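Moving white powder from the bag into a jar without the mess?
Troresham Kitchen Help — Wednesday, July 24, 2019

LodovPantry
Hi all! I'm finally putting my dry goods into jars, and whatever white powdery thing I pour (sugar, starch, you name it) ends up all over the counter.

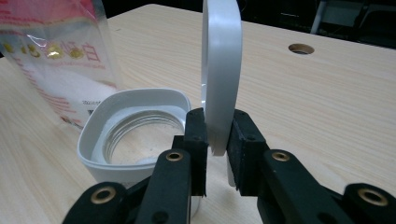 My shelf is only 14 inches deep, so big canisters are out. Any tricks for pouring from a floppy plastic bag?

Ustwood Baker
Oh, I feel for you! Snip a small corner, set the jar on a tray and go slowly — then wipe the threads before the lid goes on, or it'll stick come August.

loureiro30
i just use a spoon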